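Siltwood Garden Restoration
Progress report to the Esteves Fund
Date of report: 2023-01-19

Summary

Work on the lower woodland at Siltwood is on schedule except for the bridge, which is two months behind. The main planting is done, the new path is open as far as the pond, and the first public open day was held in August. Spending is within the grant. We are asking for one change to the budget, set out near the end.

Clearance

The old laurel along the north boundary was the largest job of the year. It had grown into the canopy and shaded out everything under it. The contractor, Gurnano, cut it in two passes and chipped most of it on site. The chips went straight onto the new beds as mulch, which saved the cost of bringing any in.

We left the stumps on the steep bank, where grubbing them out would have loosened the soil. They have been sprouting again and will need cutting back every summer until they give up. Gurnano has quoted for this as a separate item and we have not yet accepted.

Two mature beeches had to come down after the tree survey found decay at the base. This was not in the original plan. The trunks are lying where they fell, as the survey recommended, and the gap lets a good deal of light into the glade. We have moved the planned magnolias there.

Planting

The application promised 1000 shrubs and young trees over the life of the grant. All of the woodland azaleas are in, along with the hydrangeas and most of the understory. What remains is the group of large-leaved rhododendrons for the sheltered hollow. The nursery, Arnumach, held them back for another season because the root balls were too small to move safely. We agreed with that. They are paid for and labeled with our name.

Losses so far have been low. The worst were on the dry slope above the car park, where 17 azaleas failed after the hot spell. The hose did not reach that far and watering by can did not keep up. We have since run a supply pipe to the top of the slope, and the replacements are doing well. They were smaller plants than the first lot and were put in with more leaf mold.

Deer got in once, through the gate by the stream. The damage was mostly nipped tips – nothing that won't grow out. The gate now has a spring on it.
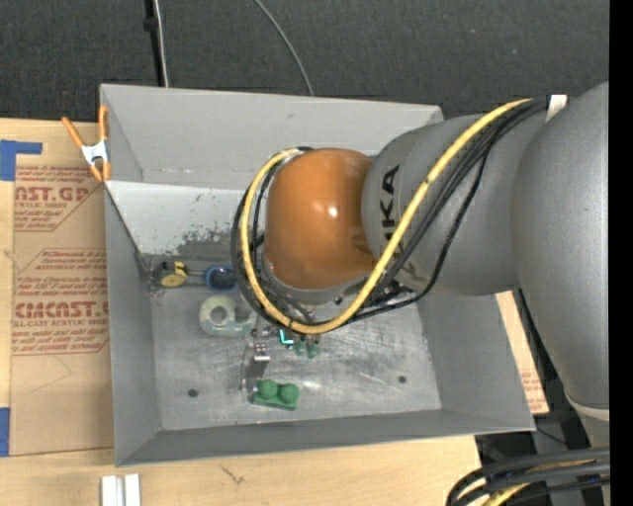
What will happen to the hollow while it waits for the rhododendrons?

It will be kept mulched and weeded, with a temporary planting of ferns divided from the existing clumps. The ferns cost nothing and can be lifted again when Arnumach delivers.

Paths and bridge

The path from the entrance to the pond is finished and surfaced with rolled gravel. It is wide enough for a wheelchair, and the gradient is gentle all the way. There are passing places with benches at the two bends. After heavy rain in the fall, water stood on the lower bend, so a cross drain was added. It has coped since then.

The bridge is the late item. The stream bank on the far side was softer than the trial pit suggested, and the footings had to be redesigned. The new drawings are approved and the timber is ordered. Until the bridge is built, visitors turn around at the pond and come back the same way. The far loop is closed with a rope and a sign.

Visitors and tours

The August open day was held in good weather. Most people came for the guided walk, and the afternoon walk filled before noon. We charged $5 for the walk and nothing for entry to the garden. The takings went to the plant label account, as agreed with the Fund.

Comments left at the desk were mainly about three things: more seats, clearer labels, and somewhere to buy plants. Seats are in the budget for the coming year. The labels are being redone in a larger type, starting with the azalea walk. Plant sales would need a water supply and a hard standing near the entrance, and we do not plan to take that on during the grant period.

School visits have not started. They depend on the far loop, where the pond dipping platform will be, and so they have slipped along with the bridge.

Money

The clearance line is overspent because of the beeches. The planting line is underspent by more than that amount, mostly because we needed no mulch. We ask the Fund to let us move the difference from planting to clearance. The total does not change. Invoices for both lines are attached.

The redesigned footings cost more than the first design, but the contingency covers them and a little is left over.

Next period

Work before the next report will be:

Bridge footings as soon as the stream drops, then the deck and handrails.
Magnolias into the glade, weather permitting.
Second cut of the laurel stumps, if the quote is accepted.
New labels for the azalea walk and the pond beds.
Spring open day, with an extra guided walk in the morning.
Delivery and planting of the large-leaved rhododendrons, if Arnumach passes them as ready.

The next open day will be advertised once the bridge timber has arrived. If it is delayed again we will still open, with the route as far as the pond only.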